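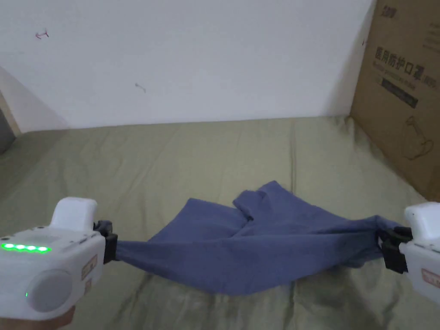
Do I need a table to fold shirts and small towels properly?
A bed does the job very well, as long as the mattress is firm and you've pulled the sheet tight first. I've folded on beds for years and only go to a table for tablecloths.

Section 6: Folding on the bed

I wrote this part of the Zirnden house guide for anyone making up the rooms who has been handed a pile of clean washing and told to get on with it. It covers thin, soft things — T-shirts, cotton towels, pillowcases. Duvet covers have their own section and frankly they deserve it.

Before you start

1. Clear the bed. Pillows off, blankets off, your phone off as well (I've folded mine into a towel twice).

2. Smooth the sheet from the middle outwards with the flat of your hand. Any ridge you leave in it will press itself into whatever you fold on top.

3. Stand at the long side, where you can reach the middle without leaning your knees on the mattress. If you're tall and the bed is low, kneel on a cushion. Your back will thank you by the end of the pile.

4. Put the unfolded pile on one side of you and leave the other side free for finished things. I go left to right. Larasati Liem, who taught me most of this, goes right to left and is faster than me, so please yourself.

Note: everything must be completely dry. If a seam or a hem still feels cool against your cheek, hang it up again.

Opening out a rumpled cloth

5. Find two corners on the same short edge. With a T-shirt, take the shoulder seams instead.

6. Lift the cloth just clear of the bed and draw your hands apart until the edge between them is straight. If it's bunched into a rope, you've probably got corners from opposite ends, so let go of one and run your fingers along the hem until you meet the right one.

7. Give it one gentle shake, then lower the far edge on to the sheet first and let the rest follow. Dropping it all at once traps air underneath and you end up chasing bubbles about.

8. Stroke it flat, again from the middle.

Caution: don't tug hard on thin cotton. It goes out of shape at the corners and won't come square again until it's been washed.

Folding

9. For a towel, bring the long edges together, smooth, then fold in three from the short end. For a T-shirt, lay it face down, turn in each side with its sleeve, and fold up from the bottom in three.

10. Press down with both palms for a moment before you move it.

11. Stack with the folded edge facing you. I stop each stack before it starts to lean, and on a soft mattress that comes sooner than you'd think.
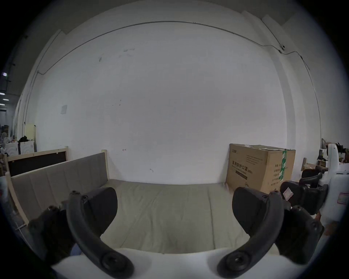

12. Keep the stacks towards the middle of the mattress while you work. Anything near the side will slide off the minute you sit down, and then you're back at step 5. Don't prop them against the headboard either — padded panels collect dust in the grooves between them, and clean cotton picks it up wonderfully. If the headboard looks grey along the seams, go over it with the soft brush first.

13. When the pile's done, carry the stacks away one at a time with a hand underneath and a hand on top.

If it goes wrong

The edges won't meet: the cloth has probably shrunk unevenly. Line up the edge that will show and tuck the difference inside.

Creases keep coming back: it sat too long in the basket. Mist it lightly, smooth it, and hang it up until it's dry before you fold it.

The sheet moves with the cloth: tuck it in again on the far side, a bit deeper than you did before.

Duvet covers and fitted sheets are in section 7.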